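Search this journal: keyword, author, title Go

Print this article | E-mail this article | Comments (6)

4. What happened when the mast went up at Malleno

4.1 Getting the link to stay up

I should say at the start of this section that I went to Malleno expecting to write about speed. Everyone who funds rural wireless wants to hear about speed, and the proposal I'd sent in was full of it. After a month of sitting in people's kitchens I had hardly any notes on speed at all and pages and pages about the link dropping out at teatime, so that's what I've ended up writing about.

The layout is simple enough. The nearest exchange with any decent capacity is at Javance, on the far side of the ridge. From there a radio hop goes up to a mast at Ternunness (an old farm mast, strengthened for the job), and a second hop comes down into Malleno, where a box on the school roof hands the signal out to houses by ordinary short-range wireless. That makes 2 hops in all, and if either of them goes, the whole village goes. There was talk of a back-up route along the river but the money ran out, and I don't think anybody was very surprised.

The dish at Ternunness was the weak point. It was put up in still weather and lined up beautifully, and then the wind got at it. Each time it shifted a little the signal margin shrank, and on a good day you'd never notice, but on a wet evening with every house online the lower hop would start losing packets and then give up altogether. The installers tightened it, it shifted again, they tightened it again. I went up with them once in March and can report that it's a horrible climb.

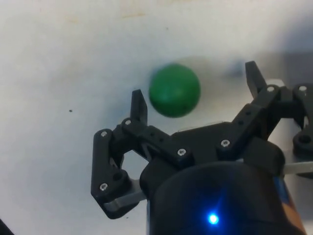 What bothered me more was how long it took anyone to hear about a fault. The monitoring software sat on a machine in Javance and sent its warnings by e-mail, and the person meant to read them lived in Malleno, at the wrong end of the broken link! So the warnings arrived very promptly once everything was working again. We changed this to a text message in the second phase and the difference was plain straight away. It's the cheapest thing we did on the whole project and I'd put it first on any list for a village thinking of trying the same.

Logging was patchy for the same sort of reason. The counters on the school roof box were wiped whenever it lost power, and it lost power whenever the cleaner needed the socket. I've therefore leaned on the household diaries for outages and used the counters only where the two agree. Diaries have their own troubles, of course. People write down the outage that spoiled something and forget the one that came while they were asleep, so I'd treat my picture of the evenings as fairly sound and my picture of the nights as not worth much.

4.2 Sharing it out

The rule at the beginning was that every house paid the same and got the same. It sounded fair at the meeting and it caused no end of grumbling afterwards. One house with three teenagers and a file-sharing habit could flatten the connection for the whole lane, and the neighbours knew perfectly well which house it was. Quite a few people told me (cheerfully, over cake) that they'd rather have gone back to dial-up than keep having that row.

After that we set the shared router to even things out by household at busy times. I had wondered whether this would feel like a punishment to the heavy users, but they mostly didn't notice, or said they didn't. The light users noticed a lot. Pages that had crept in over a minute now simply came up. I've tried to be careful here, since the upper hop was also realigned in the same fortnight and I can't fully pull the two apart.

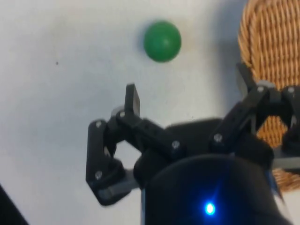 Figure 2. Green ball on a white surface, with a wicker basket to the right and the open two-fingered gripper below.

Installing a box in each home took up to 7 visits in the worst case, which was a stone house with walls as thick as my arm is long. The signal came in through the kitchen window and stopped dead at the kitchen door. We tried the landing, the loft and the top of a wardrobe before settling on a short cable, and I now think a short cable should have been the starting point everywhere. Wireless inside old houses is a lovely idea and I wasted a great deal of other people's time on it.

The houses on the Fitzsimmons estate, which are newer and have thin walls, had the opposite problem. Signals there went through everything, so neighbouring boxes talked over each other, and two families spent a while using one another's connection without knowing. Moving them to different channels sorted it out. Nobody had kept a note of which box was on which channel, so I made one, and I've been told it is now pinned up inside the school's electricity cupboard.

4.3 What I'd take from this so far

I don't want to make too much of one village. Malleno has a hill in an awkward place and a school with a flat roof in a very handy one, and another village will have neither. Still, the faults that people minded were nearly all small and local: a loose bracket, a plug pulled out, a warning sent to the wrong place. None of them would have been cured by a fatter pipe into Javance, and that was the only thing the original budget had a proper line for.

The costs come next, in section 5, including the awkward question of who pays for the mast once the grant stops. The diary form and the channel list are in the appendix and anyone is welcome to copy them.

Last revised Jan 8, 2006

Print this article | E-mail this article | Shared 2 times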